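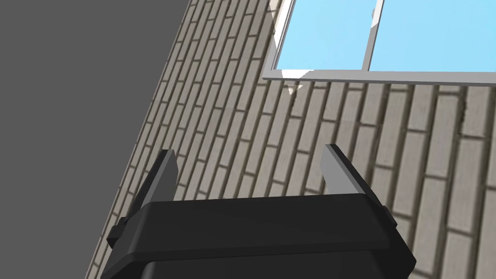 ## Simulation station, Pronham: setup and upkeep of cell 2

Notes from the July visit to the Pronham works. The first stop was the simulation station, where Yamuna Poojary maintains the virtual copy of cell 2. Changes to the gripper are tried there before anyone touches the hardware. The model on screen was the two-finger gripper in matte black with light gray inner finger faces, opened wide, with a brick wall and a window behind it.

The brick background is a stock scene. Poojary keeps it for checking the wrist view, as the regular courses make a tilted camera mount easy to spot. Meshes are reloaded after every change to the finger geometry. She had one open fault on her list: finger travel in the model did not agree with the encoder on the real unit. The offset is now stored in the configuration file and is read at startup.

### On the floor

Cell 2 loads valve bodies into a Casado washing line. Sreekumar Namboodiri took us through the service routine:

- Finger pads are inspected at the start of each shift and replaced as a pair.
- Side mount screws are torqued with the arm parked and air isolated.
- The slide is cleaned and greased every 535 hours of run time.
- The wrist cable is replaced at 2549 hours, whatever its condition.

The cable interval was introduced after two failures at the Nernport plant, both at the strain relief. Namboodiri passed around one of the old cables. The jacket was intact and the break could only be found with a meter.

A full gripper swap takes 18 minutes, including the reference move. Bríd Mac Giolla asked whether the tool offset is measured again afterward. It is, against a fixed pin beside the infeed, and the result is written to the cell log. If it falls outside the limit, the adapter plate comes off and both faces are wiped down before a second attempt.

Spare fingers are machined at Farnby. Drawings are at revision D; revision C fingers are still in the cabinet and should not be mixed with the newer ones.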